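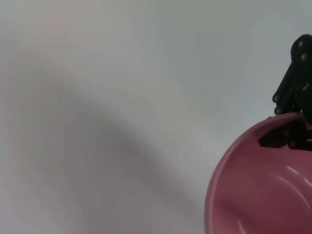
Gripper lets go of the bowl mid-lift, fault 134

tetico_bench
Hi all, long-time reader and not much of a poster, so bear with me. Our arm has been moving plastic bowls across the table since May, and it was lovely until the Vostel controller update. Now it takes the rim, one finger inside and one outside, starts up, and somewhere on the way the fingers open and fault 134 shows in the log. It has done it 12 times in 300 lifts. The bowls are only plastic, but I don't like a hand that opens by itself!

Siddiqui_fan
Oh, I feel for you, we had months of this. My money is on the finger pads. Smooth plastic is slippery stuff, and a curved rim gives you so little to hold. Wipe the pads down with alcohol and bump the grip force up a notch.

gendleyshop
Sorry, I have to disagree with the post above (kindly meant!). A slipping bowl slides out of closed fingers. These fingers are opening, so I'd look at power or the cable first. And please don't raise the force until you know – if anyone's hand is near that bowl you'll only make things worse.

Siddiqui_fan
Fair enough on the force, I take that back. I still think dirty pads are worth five minutes, though. Ours logged a fault when the part slipped and then opened on its own afterward, so from across the room it looked just the same.

tetico_bench
Thank you both, truly. I cleaned the pads and got 2 more drops before lunch, so I've powered it down and taped a note to the switch. Cable comes off tomorrow at 9.

gendleyshop
Good call. Flex it near the wrist while you watch the voltage, and post what you find.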